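Cleaning and Transferring an Old Demo Cassette

Apr 8, 2019

These notes cover getting a band demo off a compact cassette and on to a computer with as little loss as possible. They were written up after the transfer of the two Fondby rehearsal tapes, both recorded on a home four-track and dubbed to ordinary ferric stock. The same steps apply to most tapes sold at gigs or by post.

You will need a cassette deck with a line output, an audio interface, a lead to join them, isopropyl alcohol, cotton buds and a small crosshead screwdriver. Portable players will do for checking what is on a tape but should not be used for the final copy.

1. Inspect the tape
Look at the pressure pad behind the middle opening of the shell. If it has dropped off, the treble will come and go. Move the reels into a new screw-type shell before playing. Do not play a tape that smells of mould.

2. Clean the deck
Wipe the heads, capstan and pinch roller with alcohol on a cotton bud. Change the bud when it turns brown. Leave the deck open for 9 minutes before loading anything.

3. Wind the tape
Run the tape fast forward to the end and back again. This evens out the pack and frees layers that have stuck together. The Wumiston compilation had not been played for years and squealed on the first pass until this was done.

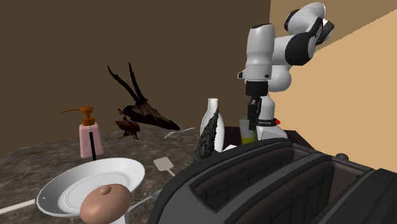

Kravchuk writes that winding twice was not enough on the Ekham live tape, and that the squeal only went once the reels had been moved to a shell with new slip sheets. The old sheets had curled at the edges and were rubbing on the pack.

If a squeal remains after winding, change the shell and try again before blaming the deck.

4. Set the azimuth
Play a passage with plenty of cymbal and switch the output to mono. Turn the azimuth screw beside the head a little at a time until the cymbals are at their brightest. Note the starting position so that it can be restored. Home-dubbed tapes are often well out, and side B may need a different setting from side A.

5. Set the level
Find the loudest song and set the input so that peaks reach -9 dB. Record at 24 bit. Leave noise reduction off unless the tape is known to have been made with it - a wrong guess dulls the top end and cannot be fully undone later.

6. Record
Capture each side in one pass, including the gaps, count-ins and talking. Save this file untouched and work on a copy. A side of a C90 takes up almost 800 MB in stereo at 48 kHz.

7. Split and name the tracks
Cut at the quiet points and add a short fade at each end. Name files by tape, side and track number. Where the inlay card and the recording disagree on the running order, follow the recording and put the printed order in a text file.

Return the azimuth screw to its noted position before the deck is used for anything else.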